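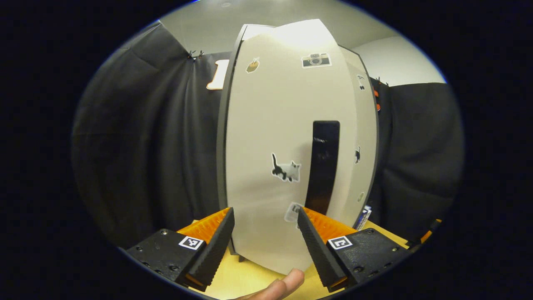

Stickers on a glossy cream door, with the cat next to the handle.

Getting Stickers Off: What Works, What Half Works and What I'd Skip

Every list of sticker removal tips I've read gives you the same dozen items from the pantry and promises that all of them lift adhesive in seconds. Peanut butter. Mayonnaise. Vodka. Hair spray. I've tried most of them over the years, on cabinet doors, jars, a dresser, two car windows and a toolbox, and I doubt the people who write those lists have tried half.

So this page is short on miracles. If you have a method you swear by and it isn't here, I either tried it and was unimpressed or didn't want to clean mayonnaise out of a hinge.

Heat first

A hair dryer does most of the work on most stickers. Set it to medium, hold it a few inches away and keep it moving. Give it a slow count of 90 on an old paper sticker, less on vinyl. Then pick up a corner with a fingernail and pull back low and flat against the surface. Pulling straight out is how you end up with a sticker in two layers, the picture in your hand and the white backing still on the door.

Go easy on thin plastic. It can warp before the glue lets go, and a warped panel is a worse problem than a sticker. On plastic I stop as soon as the surface is too warm to rest my palm on. If you own a heat gun, leave it in the garage. A dial that starts at 140 degrees and climbs to 900 is a paint stripping tool, whatever the box says about crafts.

Oil, for what's left behind

Plain cooking oil on a paper towel, laid over the residue and left alone while you do something else. An hour is fine. The cheapest oil you have is as good as olive. Coconut oil gets a lot of praise and I can't tell the difference, except that it's easier to keep on a vertical surface when the kitchen is cool.

Peanut butter works too, and it works by being oily. You could just use the oil.

Oil is a bad idea on bare wood, unpainted drywall, fabric and paper book covers. It soaks in and leaves a spot that outlasts any sticker.

Rubbing alcohol

Good on glass and metal. On glossy paint, try it somewhere out of sight first, because some finishes go cloudy and they don't come back. Clear acrylic can craze, with fine little cracks that show up later. Sun-ja Lim lost the front of a display case to this and still brings it up whenever I recommend alcohol for anything, so I'm recommending it with that on the record.

Nail polish remover

No, unless it's glass. Acetone eats plastic and most paint. The lists keep including it and I keep getting mail from people with a dull patch on the refrigerator.

The bottled stuff

I bought Zodora, the citrus one in the spray bottle, and Dizon, which comes in a can with a little scraper clipped to the lid. Both took label glue off a glass jar. So did the oil, more slowly. Zodora smells strong enough that I opened a window. Dizon is thinner and runs, so on anything upright you'll be chasing drips. The scraper on the lid is junk.

If you've got one stubborn bumper sticker to deal with, buy whichever is on sale. I wouldn't buy either for a few price tags.

Vinegar

Vinegar is fine for paper labels because it's wet, and water does the same. Soak the jar in hot water with dish soap and leave the vinegar for the kettle. I've seen it claimed that vinegar "neutralizes" adhesive. I'd like to know what was measured.

Erasers and melamine sponges

A pencil eraser will roll up thin residue if you're patient, and it's safe on nearly everything. Melamine sponges are very fine sandpaper with good marketing. They'll take the glue and some of the gloss with it – fine on a matte surface, a shame on a shiny one.

Scrapers

Plastic only, and an expired gift card will do. Razor blades are for glass, wet glass at that, held flat. Kwadwo Sarpong wrote in to say he uses a guitar pick for corners and curved doors. I tried it and he's right. It bends enough to follow the surface and it's easier to grip than a card.

The pale patch

Take a sticker off a door that has been in the sun for years and you may find its outline underneath, lighter or darker than the rest. No cleaner will fix this. The glue is gone and what you're seeing is the finish, which aged everywhere except under the sticker. White and cream plastic is the worst for it. People scrub at that outline for an afternoon and put a dull ring around it.

Your choices are to live with it, paint the door, or put another sticker there. I've done the last one more than once.

Should you bother at all?

Something I ask before getting out the hair dryer. A kid's bedroom cabinet with stickers on it isn't dirty. If they're flat and the edges are down, wipe over them with a damp cloth and move on. It's the lifting edges that collect grime, and those can be pressed back with a dot of craft glue on a toothpick.

If you're selling the piece, that's different, and you should start early. Old paper stickers take several rounds.

Finishing

Whatever you used, wash the spot afterward with warm water and dish soap, then dry it. Leftover oil catches dust and within 3 weeks you'll have a gray smudge in the shape of the thing you removed. Skip the polish until you've looked at the surface in daylight. Kitchen lights hide a lot.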